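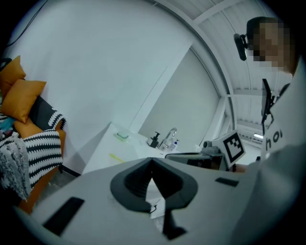 White cotton T-shirts with a dark print need two kinds of care at once, and most washing instructions cover only one. The fabric wants warm water, a full dose of detergent and the occasional oxygen bleach. The print wants cool water and very little rubbing. A white shirt with black letters across the front, like the one at the right in the photo, is the usual case: any graying of the cotton shows beside the black, and any fading of the black shows beside the cotton. I have been keeping notes on my own shirts since December, and the routine below is what I have settled on.

Sorting. I wash printed whites separately from plain whites. Socks and towels go in hot. The shirts go in at the warm setting, inside out, with nothing that has a zipper or a hook. My usual shirt load weighs 773 grams dry on the kitchen scale, a light load for this machine, and I set the water level by hand. The automatic setting used too little water and left detergent along the collars.

Detergent. Powder for the whites, without fabric softener. Softener left a film on my shirts that held on to body oil, and the underarms yellowed faster. Two of the older shirts got a fresh start with an overnight soak in oxygen bleach before the first wash. One came out clean. The other still has a faint yellow band inside the collar and is now a painting shirt.

Spin. I dropped the spin to the medium setting. The shirts come out heavier and take longer to dry, but the creases across the print are much shallower. A crease through a thick print is hard to remove without heat, and heat is what I am trying to keep away from it.

Drying. Inside out on a hanger, out of direct sun. With the window open they are dry in roughly 2 hours. I take them down slightly early and pull the hem square while there is still some give in the knit. The Lemton drying rack in my hallway has rails set too close together for shirts, so it gets the socks.

Ironing. Only from the back, on low, with a cotton dish towel underneath. Ravindra Tyagi wrote to me after the last laundry post to recommend parchment paper over the print instead. I tried it on one shirt and the result was fine, although the paper slides.

Folding. Print outward, with the fold lines placed to either side of the lettering. This gives a wider stack than the usual thirds, and it fits my drawer only if the stack stands on edge. I do not fold across the letters, even for travel.

Still open is whether a mesh bag is worth the trouble. Three shirts have been going through in a bag and the others without one, and so far I can't tell them apart. I'll check the collars and the print edges again after another month of washing.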